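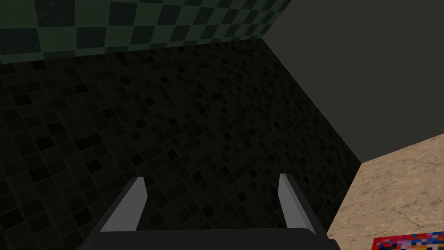
Monthly safety checklist, gripper arm, food prep line
Site: Kullbridge kitchen
Arm supplied by Ploten, gripper fingers by Brorico
Checked by: Nélida Painemal
Read and answered by: Yamila Daza, shift lead
Month: April

How I fill this in: OK means I looked at it myself and it is good. OPEN means somebody must still do something. If I could not check a point, I write NOT CHECKED, and please do not change this to OK later.

Part A. Before start

A1. Emergency stop at the arm works. OK.

A2. Emergency stop at the packing side works. OK. It is stiff. Two persons with small hands told me they need the whole palm to press it. I wrote to Ploten.

A3. Floor free of food, water and grease along the walking way. OPEN. At 6:30 the floor was clean, at 10:15 there were crumbs near the packing side. Before the arm came, the person who stood there swept in between. Now no person stands there, so the sweeping is in no one's task list. I ask that we write it in the list of the packing side.

A4. Fingers of the gripper without cracks, burrs or loose screws. OK.

A5. Fingers cleaned according to the cleaning sheet. OK. The sheet hangs too high for Yamila and for me also. Please hang it lower.

A6. Name of the person who starts the arm is written in the book. OPEN. Page 61 has all names. On page 62 there are starts without a name.

Comment from Yamila: This is from the late shift. They believed the login on the screen is enough. I explained to them that we need both until the office decides otherwise.

Part B. During work

B1. Nobody reaches between the fingers when the arm has power. OK during my visit. But I heard from the early shift that people take a fallen piece away quickly by hand, because the stop and restart takes long and the next pieces are waiting. I do not write names. I understand why it happens, and it is still forbidden.

B2. Arm stops when the gate is opened. OK, tested 2 times.

B3. Speed is in the limited mode when a person teaches a new position. OK.

B4. Food that falls down is thrown away and not put back. OK.

B5. Workers can see the fingers from the place where they stand. OPEN. From the packing side the view is good. From the seat at the screen one must trust the camera, and the camera shows only a small part of the work. A person who sits there can not know who is coming from the side. I ask again for a mirror — I asked for it in the last checklist too.
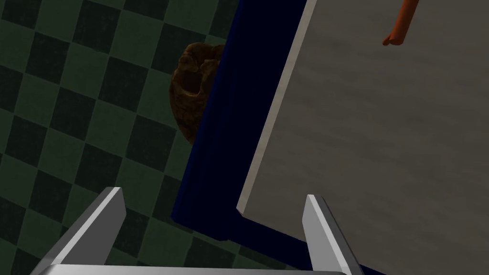

B6. Warning light visible from all sides. NOT CHECKED. The lamp was being changed when I came. Fault number 808 in the maintenance book.

B7. Noise. OK. It is possible to talk normally next to the arm.

Part C. People and tasks

This part is new. The old form from Dreßler had only machine points, and I find that most of our problems now are between the machine and the work plan.

C1. Every person at the line had the training. OPEN. The regular staff yes. The replacement staff got only the short talk, and in the short talk the restart is not explained.

C2. Breaks are taken as before. OPEN. Earlier, when one person needed a pause, the neighbor took over for some minutes. The arm does not wait and the neighbor now has a different task. Some people drink too little because of this. It must be possible to put the arm on hold without asking the office for permission.

Comment from Yamila: Agreed. From now on, anybody on the line may put it on hold for a break. I will tell both shifts.

C3. Lifting and bending. OK, better than before. The people with back pain told me this without my asking. Against this, the ones at the screen complain of the neck and of tired eyes. I propose to change places between screen and packing every two hours.

C4. Staff know whom to call when the arm does something strange. OK. The telephone number is on the gate. The old number is also still there, please remove it.

C5. Staff are informed about changes in the program. OPEN. Ploten made a change in the evening and the early shift found out in the morning when the arm moved in another way. Please put a paper on the gate each time, also for small changes.

Open points for the next check: A3, A6, B5, C1, C2 (only to confirm), C5. B6 must be checked when the lamp is in.

Signed: N. Painemal
Seen: Y. Daza. I took the old number off the gate. The cleaning sheet is lower now.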